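The table that does everything

Every home has a table that was bought for meals and has since been promoted. Ours is round, wears a white patterned cloth and was laid for dinner on one evening in April, a date remembered with some ceremony. The rest of the time it is a desk, a fruit shop and a place where cables go to breed.
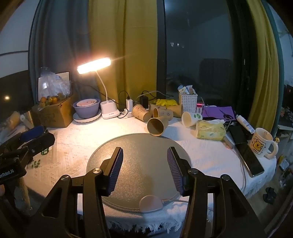
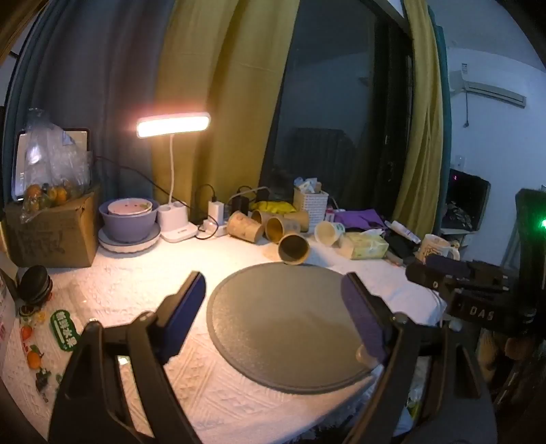
The lamp stays, the fruit is negotiable

Ruairi Urquhart has spent 40 years restoring dining tables and takes a dim view of what happens to them afterwards. He came for tea, looked at the power strip and asked where I proposed to put the cup.

His rule is that a table may have one job at the back and one at the front. The back of mine belongs to the white desk lamp, and he let that pass. The small orange fruit in the cardboard box he thought should either be eaten or given a bowl. I pointed out that the bowls were already on the table, stacked. He said he had noticed.

The big grey round in the middle caused more trouble. It takes up the very spot where a serving dish would go, and there is still no serving dish. I said I was fond of it. He moved his chair back a few inches.

What the shops would like you to buy

There is a whole trade in this, naturally. Hitik does a cable box for 40 pounds, a lot of money for a lid. Shetty will sell you a tiered tray, so that your clutter can be looked at from several heights. Traletti goes further with a sideboard at 1298 pounds, into which the entire contents of the table could be swept before guests arrive -- and from which, I suspect, they would never come back. The smaller version is 907 and has no drawers.

I ordered the Istara trolley at 409 instead, and wheeled it up beside the table with high hopes. By the weekend it had its own charger, two mugs and a bag of something.

Urquhart's advice, for those who can bear it, is to clear the lot once a week down to the cloth, shake the cloth out of a window and put back only what you miss. I missed the lamp at dusk and the fruit shortly after. The cables I put back out of habit.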